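May 30, 2026
Bench notes, chores project (Soline arm, sim and real)

Long day, good day. Picking up from where Nandini left the list: table clearing first, then wiping, then the shop-floor stuff if there was time. There was not time, but I don't care, because table clearing is finally getting interesting!

Started with the overnight batch in Cimeo. 3,000 simulated grasps on upright things, mostly tall and narrow, all on the wood table. The new policy dropped or knocked over 183 of them. In April we were losing so many that Ferhat stopped plotting them and just wrote "bad" on the whiteboard, so I'm very pleased with 183. I went through a pile of the failures by hand with coffee and most of them fall in one family. One finger gets to the object before the other, pushes it, and by the time the second finger shows up the thing is already leaning. A short fat mug forgives that. A tall tapered cylinder with the narrow end down does not forgive it at all.

Hyun-seo's idea, which I should have tried weeks ago: don't close both fingers at the same rate. Look at the gap on each side from the wrist view, shift the whole hand sideways until the gaps match, and only then close. It costs a bit of time per grasp. Who cares, we are clearing a table, the plates are not going anywhere.
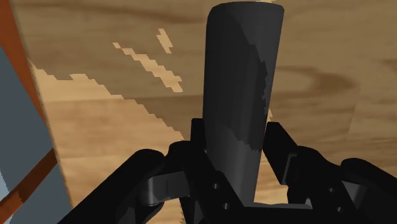

Reran the same failure cases with the centering step switched on and the tipping mostly went away. I want a full batch before I quote a number to anyone, so that's queued for tonight. What's left looks like a perception problem. When the shadows on the table get blocky the gap estimate jumps around, and the hand does a funny little shimmy left and right before it commits. Mimoza thinks we should smooth the estimate over a few steps. I'd like to fix the lighting too, since the real kitchen doesn't have stair-step shadows and I don't want the policy learning to be afraid of them. Probably both.

After lunch, real arm. Ran 12 trials on the old pepper mill from the break room, standing upright, centering on. It got the mill off the table and into the tray on all but 4. Two of those were my fault (forgot to rezero the wrist after moving the stand, so the hand came in low and hit the table, sorry Ferhat, the fingertip pads are fine, I checked). The other two were honest misses where it squeezed too high and the mill swung like a pendulum and slipped out on the way up. So: grip height next. I have a hunch it should go lower than the policy likes, but try it in sim first.

Intan came by and asked the question she always asks, can it do my kitchen yet. I said it can do one pepper mill if you're patient. She said her kids can't do that, so we're ahead! She also made a good point about speed. She clears a dinner table in a couple of minutes while talking on the phone, stacking as she goes, and nothing we have stacks anything. We treat every object as a separate job. Drop, home, look, reach, close, lift, over and over. I'd love to get to two objects per trip before summer is over, even if it's only cups into cups.

My own opinion, for whoever reads this later: chores where things stay put and a few failures don't matter are getting close. Clearing, sorting bolts into bins, moving parts from a tray to a fixture. Anything with cloth or water or a drawer that sticks, we're a long way off. Wiping still mostly moves the crumbs to a different part of the table. But I remember when picking up the mill at all was a reason to call people over, and today I got annoyed at two slips. That feels like progress to me.

Mathew (the shelf planner, for the new folks) still crashes if you start it before the arm is powered. Start the arm first. I'll write the check when I get a minute.

To do:
Full Cimeo batch tonight, centering on, same seeds as last night.
Grip height sweep, low to high, tall objects only.
Smooth the gap estimate (Mimoza has a branch).
Softer shadows on the sim table, ask Nandini which light she changed.
Quote from Drekano for spare fingertip pads, we're down to the last pair.
Put the pepper mill back in the break room.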